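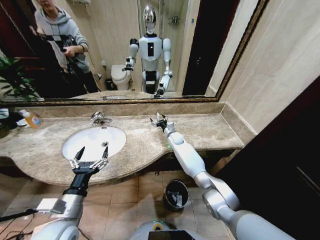 Brarkora Planner 4
Motion planning and perception for two-arm robots in small rooms

Brarkora is a software package for teams who already have a robot with two arms and want it to work in bathrooms, kitchenettes and other narrow places. It takes the joint states and the camera streams, builds a model of what is near the arms, and gives back trajectories which the controller of your robot can follow. We do not sell the robot and we do not replace its safety controller.

The product is developed at Flasside by a small team under Orysia Kobzar. The first version was made for warehouse shelves. Version 4 is the first one where the bathroom counter has its own scene profile, and most of this page is about that profile.

What is in the counter profile

Mirror handling. A large mirror above a counter is a difficult thing for depth cameras. The sensor reports a room which continues behind the wall, and in this room there is another robot and often another person. Brarkora looks for the lower border of the mirror, fits a plane to it and marks all points behind this plane as reflected. Reflected points are not used for collision checking. They can be kept in a separate layer if you wish to see them in the viewer.

Sink and edge model. The planner accepts counters with a curved front edge. The basin is stored as an open volume, so a fingertip may go inside the rim when the task asks for it, and otherwise it stays out.

Two arms, one counter. Both arms are planned together in one query. You can lock one arm, for example while its gripper rests on the surface, and plan only for the other. The locked arm then becomes an obstacle.

Wrist view. When a camera is mounted at the wrist, the fingers and the linkages always fill a part of the picture. The self-filter removes them with the help of the gripper model and the present opening width, so that they are not taken for objects on the counter. 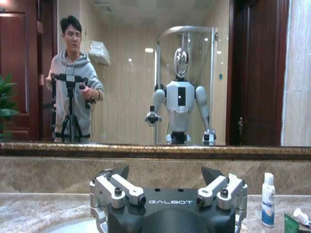 Wrist view over a marble counter, gripper open, with the mirror behind.

Small objects such as bottles, tubes and cartons are segmented from the wrist view and receive a grasp candidate each. Candidates which would bring a finger too close to the backsplash are rejected before planning. The distance is set in the profile; the default value is 40 mm, and we recommend not to go lower until you have calibrated the wrist camera.

Technical data

Arms per planning query: 2
Default clearance to backsplash: 40 mm
Maximum waypoints in one trajectory: 1596
Input: joint states, depth, color, gripper opening
Output: time-stamped joint trajectory
Robot description: URDF
Interfaces: C++ and Python

Known limits

Clear glass, as in shower walls, is still not detected in a reliable way. Please draw it by hand as a keep-out zone in the scene editor. Mirrors without a visible border also need to be entered by hand. Polished metal, like a chrome faucet, gives holes in the depth data; the planner fills them with a box which is a little larger than the object.

Licensing and support

One license is valid for one robot, including its simulation on any number of computers. Updates inside version 4 are included. Customers of the older Mosgate module can keep their scene files, but the gripper model must be exported again.

The integration guide was written by Tymofii Romaniuk and comes with the package. Installation on site is offered through our partner Barrientos. For a trial license, please write to the sales desk and tell us the type of the arms, the gripper and where the cameras are mounted. The next maintenance release is planned for April.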